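# 给双臂机器人写规矩的人

Jussara Godoy 的办公桌上没有机器人，只有一本打印出来的册子，订书钉已经换过一次。册子的名字很普通，叫《桌面双臂作业守则》，现在是第4版。她在 Tovumcombe 实验室负责安全和作业规范，工作的大部分时间是修改句子。

“第一版是工程师写的，”她对我说，“每一条都正确，可是没有人读得完。”

第一版有49页，里面有很多力矩的公式，也有急停回路的接线图，但是早上来上班的操作员想知道的事情，比如桌布要不要拉平，电缆从哪一边走，册子里找不到。后来 Godoy 把公式搬到附录，正文按照一天的工作顺序重新写：开机以前，放物品的时候，手臂运动的时候，收工的时候。

我在实验室待了两天，读了这本册子，也跟着操作员工作。我不是学机械的，所以有些问题问得很笨，他们都耐心地回答了。

## 先管桌子，再管手臂

守则的第一章不谈机器人，谈桌子。桌布必须有格子，格子的线要和桌边平行。操作员用格子来说位置，也用格子来恢复上一次的摆法。如果桌布歪了，记录里写的“第几格”就没有意义，别人照着做也做不出同样的结果。

第二章谈物品。跟任务没有关系的东西可以留在桌上，因为真实的桌子本来就不整齐，但是它们要放在远的一边，离开双手工作的区域。金属的、有刃的东西要在开始以前登记。守则不禁止餐刀，它要求刀的位置写在记录里，并且任何一条轨迹都不从刀的上方经过。

这一条是 Elaine Frota 坚持加进去的。她是操作组的组长，以前在 Stodico 的包装车间工作。车间里的规矩跟这里不同：那边的机器在围栏后面，人和机器用一道门分开，门一打开，机器就停。这里的人要经常走到桌边去换东西，门的办法用不上。

“所以我们把门写成动作，”Frota 说。具体的做法是，操作员伸手进工作区以前，先说“停”，等同伴重复一遍“停了”，然后才伸手。听起来有一点像小孩的游戏，我第一天看的时候也想笑。可是到了下午，我自己去桌边捡一支笔，没有出声，两个人同时叫住了我。

## 软的东西最难写

硬的物品比较容易规定。一个杯子要么被拿住了，要么没有拿住。绳子、带子和布不一样，它们被拿住以后还会滑，会扭，会缠在手指上。守则里关于柔性物品的部分改得最多，从第2版到现在几乎没有留下原来的句子。

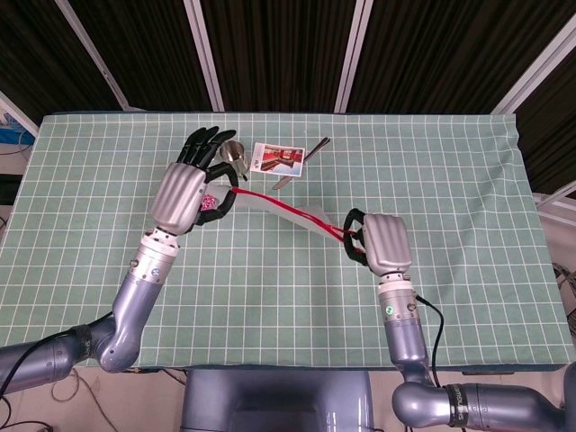 双手同时拿一根细绳的时候，两只手之间就有了联系，一只手的错误会马上传到另一只手。守则因此规定，拉紧的动作只能由一只手来做，另一只手保持位置，角色在开始以前说清楚，中间不交换。绳子如果绕在手指上，操作员不可以用“再拉一下”的方法让它松开。正确的顺序是：停止，减小张力，确认两边的手都不再出力，最后由人来解开。

电缆也算在这一章里。Godoy 认为，电缆在本质上也是一根绳子，只不过没有人把它当作任务的一部分。每一次换任务，操作员都要让手臂慢慢走完整个范围，同时看电缆有没有拉紧，有没有碰到桌布的边。地上的电缆要靠边放，不许放在人走路的地方。

我问她，这些规定有没有国际标准可以参考。她说大的原则当然有，比如风险评估应该怎么做，速度和力应该怎么限制，实验室也都照着做。可是标准要照顾很多种机器，不会告诉你一条红绳绕住手指时应该先动哪一边。中间的这一段，每个实验室只能自己写。

## 谁有权改一个字

Tovumcombe 的守则可以由任何人提出修改，连实习生也可以。提出的人要写清楚三件事：发生了什么，现在的条文为什么不够，希望改成什么。修改的建议先试用，试用期间用蓝色的字印在册子里，操作员都签字以后才变成黑色。

上一轮试用的时候，蓝字里有一条引起了争论。合作方 Ilholm 希望每次任务以后都拍照存档，Frota 反对，她觉得操作员一天要换很多次物品，拍照会让他们着急，而着急的人容易忘记说“停”。最后的写法是：摆放改变的时候拍，摆放不变的时候不拍。两边都不是很满意，但是都签了字。

档案柜里现在有700份任务记录，每一份的第一行都是操作员的名字，第二行是所用守则的版本。Godoy 说版本号比日期更有用，看了它就知道这个人当时被要求做什么。

第5版计划在八月印出来。她给我看了草稿，柔性物品那一章又有一大片蓝色，其中一句只改了一个词，把“尽快停止”改成“立刻停止”。旁边有 Frota 用铅笔写的字：同意，请把字印大一点。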